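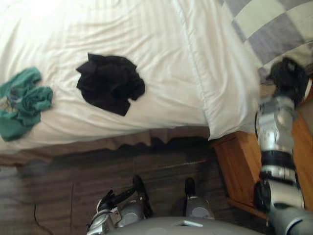 Bed skirts with a white duvet: keep, replace or get rid of?

Home & Laundry > Bedrooms

mlachance_j
Jul 23, 2026
Spare room again. I bought a white duvet cover in June, the kind with a faint woven stripe, and it looks fine for one night and then it's a field of wrinkles. I wash it warm, dry it on medium and put it straight on the bed. The fabric is cotton sateen according to the label, queen size, 399 thread count, which is an odd number but that is what it says.

Second problem is the bed skirt. It's brown with a scalloped hem and it came with the house, more or less. The duvet comes down over the top of it and the two edges never line up. The floor is dark wood and the nightstand is a warm orange-brown, so I thought brown would be safe. My sister says it looks like a hotel that closed.

Third, and this is probably my own fault, clothes end up on that bed. Right now there's something black and something green on it. I would like some system for that.

Josée

oakandlinen
For the wrinkles, take it out of the dryer while it's still slightly damp and put it on the bed that way, with the insert in. Pull the corners hard and leave the top blanket off until it has dried. Medium heat until fully dry is what sets the creases in sateen.

I'd keep the skirt if there's storage under the bed. If there isn't, take it off for a week and see.

Murdo R.
I don't agree with putting a damp cover over an insert. If it's a down insert you are asking for a smell. Dry the cover flat over a rack or a door, then put it on.

Woven stripes are the easy kind, by the way. Fold along the stripe when you store it and the fold line mostly disappears. Fold across and you will see it for days.

oakandlinen
I said slightly damp. I've done this with a down insert for years and it smells like nothing. The window is open though, and I live somewhere dry.

Murdo R.
Fair enough. I live somewhere that is not dry.

bgyori22
What size is the insert? A lot of what people call wrinkling is a queen insert that's too small for a queen cover, so the cover has slack and it bunches. Mine was 10 cm short on the long side. I went up a size in the insert and it looked better the same day.

On the hem, it's normal for the duvet edge to look wavy next to a scalloped skirt. Two uneven lines, one above the other. A straight tailored skirt with a pleat at the corner would look calmer even in the same brown.

mlachance_j
Insert is a Savchuk queen, the medium weight one. I just measured and it is smaller than the cover in both directions, so you may be right. It has no corner loops either. The cover has ties inside and nothing to tie them to.

bgyori22
Sew loops on. Twill tape, about a hand's width of it, folded over and stitched to each corner of the insert. Half an hour if you do it by hand. Keep the stitches in the seam so the filling doesn't leak.

Valentyna L.
I would start with the insert and leave the skirt alone until you see what it looks like when the duvet hangs properly. I replaced my skirt first, paid for it, and then the new duvet covered most of it anyway.

Do you have anything else on the bed? A second color would help more than people expect. All white on a dark floor shows every crease.

mlachance_j
White pillows and a checkered blanket at the head end, cream and a grayish blue. It usually stays up by the pillows. I could pull it down to the foot when people come.

Valentyna L.
Then try it folded in thirds across the foot. It would hide the part that wrinkles from people sitting on it, and the weight keeps the duvet from sliding. The gray-blue has nothing to do with the brown skirt, so if you do replace it, go for cream.

yogesh_n
Cream near the floor gets dirty. I had one for a year with a dog and it was gray at the bottom. If you vacuum dark boards often you'll bump it every time. I'd go without. Bare legs and a clean floor underneath look better than any skirt, and you can get a mop in there.

Valentyna L.
Depends on the frame. Some of them are just metal on wheels and you do not want to look at that.

mlachance_j
It is metal on wheels.

yogesh_n
OK, keep the skirt.

For the clothes, put up hooks. I have a four-hook rail from Mekonura behind the bedroom door, cost 22 dollars, and the worn-once things go there. A chair doesn't work, it only moves the pile from the bed to the chair.

oakandlinen
Disagree on the chair. A chair works if it's a small one. When it's full you have to deal with it. Hooks hold more than you think and then the door won't open all the way.

Murdo R.
A basket with a lid for anything that needs washing, and nothing else. If it's clean enough to wear again it is clean enough to go back in the closet.

yogesh_n
Not after I've cooked in it.

bgyori22
Also, don't leave damp dark clothes on white cotton. I had dye come off a new black T-shirt onto a sheet and it took three washes with oxygen bleach to get it out, 20 minutes soaking each time. Dry ones are fine.

mlachance_j
Thanks, all. Plan is to order the bigger insert, sew loops on it, and leave the skirt for now. I'll try the blanket at the foot this evening. Hooks I need to think about, the door is hollow and I don't know what it will hold.

yogesh_n
Over-the-door type, then. Measure the thickness of the door first.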